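Property and Evidence Technician, Brotlow County Sheriff's Office

Posting number 318. Full time, day shift. Open until filled. First review of applications is in July.

The Sheriff's Office is hiring one civilian technician for the property room at the Mokent substation. The technician takes in items turned over by patrol deputies and detectives, enters them in the records system, stores them, and releases them to owners, the crime lab, or the court. This is a non-sworn position. It carries no arrest powers and no firearm is issued.

Duties

Receive sealed items from the evidence lockers at the start of each shift and check them against the deputy's report. Packages with missing initials or broken seals go back to the submitting deputy with a correction slip.

Keep chain of custody records for all items, including narcotics, firearms, cash, and digital media. Narcotics and cash are handled with a second employee present.

Drive lab submissions to the regional laboratory in a county vehicle. The round trip is 73 miles.

Mail release notices to property owners and staff the release window from 1 p.m. to 4 p.m.

Prepare items for court-ordered destruction or auction. Testify about custody when subpoenaed.
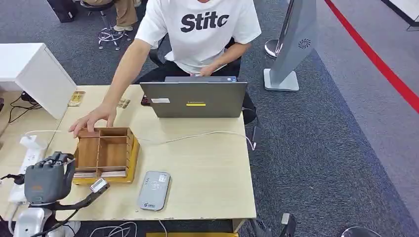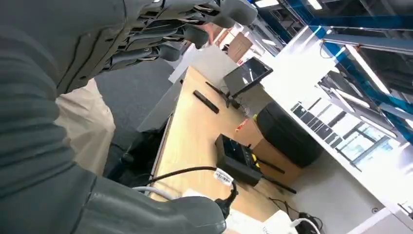
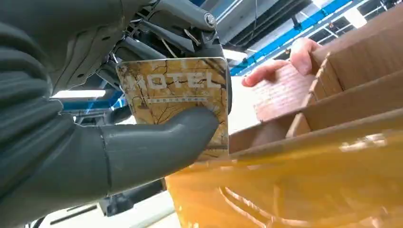 Minimum requirements

High school diploma or GED. Two years of work in records, inventory, warehousing, a court clerk's office, or a similar setting. Valid driver's license. Ability to lift 50 pounds and to work on a rolling ladder. Typing test at 40 words per minute, given on site.

Applicants must pass a background investigation, a drug screen, and fingerprinting. A felony conviction or any conviction for theft or fraud is disqualifying. The background investigation usually takes six to eight weeks, and no start date will be set before it is finished.

Preferred

Experience with Brarix or another barcode-based evidence system. Spanish. Prior property room certification, though the county will pay for the course within the first 12 months if you don't have it.

Pay and schedule

Grade 12 on the county civilian scale. The shift is 7:30 a.m. to 4 p.m. with a half-hour unpaid lunch. Technicians share an on-call rotation for major scenes and are paid a minimum of three hours when called in. Health, dental, and the county retirement plan start on the first of the month after hire. The probationary period is one year.

How to apply

Turn in the county application, the signed background waiver, and a copy of your driver's license at the Personnel counter, Room 506, Kiss Building. Résumés are accepted with the application but not in place of it. Applications sent by fax will not be read.

Questions about the duties can be directed to Ernő Veres, Property Room Supervisor, through the Mokent substation front desk. Questions about benefits or the waiver should go to Personnel. Applicants who were not selected under the previous posting need to submit a new application.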